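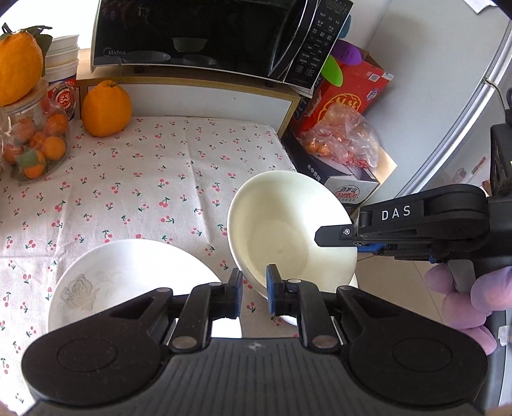

Cherry print cloth, white ground, with a cream bowl.

Binmont Table Cloth, Cherry Print

Item 738. In stock, ships from our Privis warehouse.

Price 25 dollars, free shipping on two or more. Napkins sold separately (item 474, set of four, same print).

White ground, small cherry pairs with green stems and leaves. Cotton, medium weight. Not oilcloth, people keep asking. If you want wipe-clean look at the Vundonov coated range, different page.

Sizes
Small square, seats two to four
Long, seats six
Extra long, seats eight, back in October
Round: discontinued, sorry. A few left in the Ogunleye Street store, call first.

Overhang is a hand's width on a standard table. Measure yours before ordering. Measure the top, not the legs. We get a lot of returns on this one and it's nearly always the legs.

Washing
Machine wash warm, with whites or by itself first time. No bleach on the print. Tumble low or line dry. Will shrink a little in the first wash, we cut it generous so the sizes listed are after washing.

Fold lines. Comes folded in a flat pack so yes there will be creases. Iron on the back while still damp, medium heat. Or hang it over a door overnight, gets most of them out. Steamer works too but slow.

Stains: cold water right away, then dish soap, then wash as normal. Do not put it in the dryer untill the stain is gone, heat sets it. Red wine, same thing but quicker. Candle wax, freezer first, then scrape with something dull.

Hem
Double turned, mitered corners. Old stock had a single hem and the thread came loose on some of them. If you have one of those and it's fraying send it back, doesn't matter how old, we'll swap it. Need the label or the order number, one or the other.

Wholesale
Cafes and tea rooms, minimum order is 299 dollars, mix any sizes and prints. Ask for Obinna Shehu on the trade line. Custom lengths possible, allow three weeks, no returns on custom. Trade price list changes 14th March so get quotes in before then if you want the old prices.

Questions we get
Does the blue version have cherries too? No, blue is plums. Item page coming.
Can I cut it down? Sure. Leave enough for a hem, cut edges will fray.
Is the print on both sides? One side. Shows through faintly on the back.
Will it match my older one? Close. The red shifts a bit from one print run to the next, so if you need two that match order them together and put a note on the order.
Does it come with clips? No. Clips are under Accessories, steel or plastic. Get the steel for outside, the plastic ones snap when its cold.
Can you gift wrap? Yes, tick the box at checkout. Brown paper and string, card included, keep the message short.

Returns
Thirty days, unwashed, in the bag it came in. Bag can be opened, thats fine. You pay postage back unless the fault is ours. Refund goes to the card you used, allow five working days.

Also in this print: apron, oven mitt, shelf edging by the yard. Tea towels sold out.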